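Keretti play food recalled over basket rim

Feb 19, 2026

Arness has recalled 887 Keretti play kitchen sets after inspection found that the moulded rim on the produce basket can separate from the body under load. The recall covers teal baskets with an orange rim sold from July onward. Other colours are not affected.

The rim is specified to hold at 50 newtons. Samples from one production run released at 48, according to product safety manager Bláthnaid Gallagher. "The fault is in the basket moulding – the food pieces meet the standard and can be kept," she said.

No injuries have been reported. Nearly 900 sets were made in the run, and the remainder had not left the warehouse.

The toy produce supplied for the basket includes a carrot, an eggplant, a banana, a tomato and a green pepper. 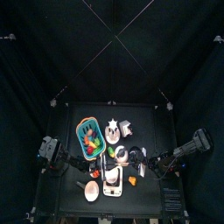 What owners should do

Take the basket away from children and check the base for the Keretti name. Return the basket only, to any Ikonen or Baneo store, for a replacement or a refund. A receipt is not required. Replacement baskets will have a rim of the same colour, fixed at twice as many points.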